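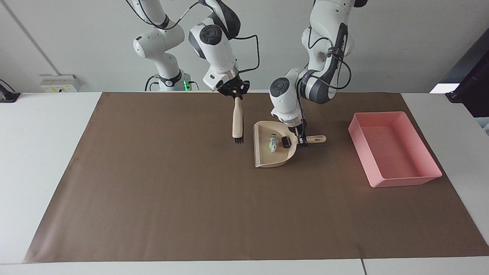 Re: [kesetow-seeds] Fall packets, moldy lettuce, and who has the Bošković beans

Quick one before I have to run, answers to the long message from the Setavgate end, quoted in pieces below. Lettuce first as that's where most of the losses were. The moldy packets were packed too soon, plain and simple. Seed felt dry on top of the tray and wasn't dry in the middle. Mine sits two weeks now, no exceptions, even when it's hot out. And the cleaning matters as much as the drying, all that fluff holds damp. Brown paper over the table, a beige dustpan, a hand brush with a wooden handle and short black bristles, that's plenty of equipment. Any household brush like that will do as long as it stays with the seed stuff and doesn't go near the potting bench. Shake the paper off outside between varieties. I used to clean on bare tabletop and had lettuce coming up in my parsley rows for two years.

Now the rest.

> We opened the box for the Todstead table and a lot of the
> lettuce had gone gray and stuck together. Is any of it worth
> saving? We hate to throw out a whole variety.

Toss the gray ones. If it's only clumped and there's no smell you can do a paper towel test, ten seeds, damp towel, plastic bag, top of the fridge. Should see something in under a week. If half come up I'd keep it for your own garden and sow thick, but don't put it on a swap table. People get one bad packet and they never come back, I've heard it at every swap I ever went to.

We do have backup of the brown romaine and the speckled one here. Not the oakleaf. If anybody on the list grew the oakleaf last year please speak up, I think it's down to one household and that is too close for comfort.

> Also how many packets should we be aiming for? Last time we
> ran out of tomatoes before lunch and had shoe boxes full of
> squash left at the end.

300 was what we took to the March swap and it was about right overall, wrong mix though, same as you. Everybody saves squash becuase it's easy and the seeds are big. Half of it is crossed anyway. If you grew more than one kind of pepo and didn't tape the flowers, please don't bring it, or write CROSSED on it in large letters. Some folks like a surprise. I don't, I had a whole bed of something like a bitter football one summer, and bitter ones you should not eat at all. Spit it out, pull the plant.

Tomatoes go first, always. Then beans, then anything with a story on the packet. Lettuce goes slow in the fall but it goes. Flowers I'd double. We had calendula and almost nothing else and people kept asking for zinnias, cosmos, sweet peas.

> Has anyone still got the Bošković beans? The climbing one with
> the brown and white seed. We had it in the old catalog and
> it's gone from our box.

Yes! I have 23 seeds. That's it. They're from the old Kesetow jar, and the jar wasn't dated, so no idea how old. I'm not handing any out until I've grown them on. Put half in this week, holding half back in case of groundhogs. They're up against the garage, away from the other runners, though it's a common bean so crossing shouldn't be much of a problem. If they make it there will be seed for everybody on the list next year and a good bit left. If they don't I have the second half to try. Please don't all write me privately asking for five. You know who you are.

If somebody has a jar at the back of a cupboard with that name on it, or with just "climbing, brown/white", please look. Spelling varies. I've seen it without the accents, with a sh, and once as "Bosko". All the same bean as far as I can tell.

> Last thing. Can we agree on what goes on the label? Half of
> ours say only "tomato, red, good".

Please yes. Bare minimum:

kind and variety
year the seed was saved
town
climbing or bush, if it's a bean
anything you know about crossing

Nice to have: days to ripe, how tall, who it came from. Pencil, not pen. The felt tips fade and the ballpoint skips on the glassine. I write the label before I fill the packet and still get it wrong now and then, so don't stack up a row of full ones meaning to label them later. I did that with peppers. There is now a category in my box called PEPPER ??.

Envelopes. The coin envelopes are best, the small brown ones. We bought a carton together with the Setavgate people and there are over 800 left, in my hall closet, I'd love to be rid of some. Take them by the handful. Fine seed like lettuce and poppies wants a twist of paper inside too, or it walks out the corner seam. Tape on the corner works but then you can't get it open neatly.

Drying, since 2 people asked off list: no oven. No, not even on low. Not the dashboard of the car either. A tray, a shelf, air moving past it, stir it once a day with a finger. Beans should shatter if you hit one with a hammer. If it dents it's not ready. Tomato seed on a coffee filter, not on paper towel, you'll never get it off the towel. Store everything cool once it's dry, a jar in the fridge is fine, let the jar warm up on the counter before you open it or you get wet seed all over again.

Winnowing, same question every year. Two bowls and a light breeze. Or a hair dryer on cool, held well back. Lettuce is the one it doesn't work great on, the chaff weighs about the same as the seed, so use a kitchen sieve and rub it through, then do the last bit by hand on the paper with the brush. Doesn't have to be spotless. A bit of chaff never stopped a seed coming up, as long as it's dry chaff.

Rides: I can take boxes to Todstead but not people, back seat is full of trays. Somebody from the Setavgate side said they'd have a van, can they confirm on the list, not to me.

Also please trim the quotes when you reply to all. The digest was a mile long last time and I gave up halfway.

Got to go water. Will send the variety list when I've typed it up, probably tonight, maybe not.

--
kesetow-seeds list
To leave, send a blank message with "unsubscribe" in the subject line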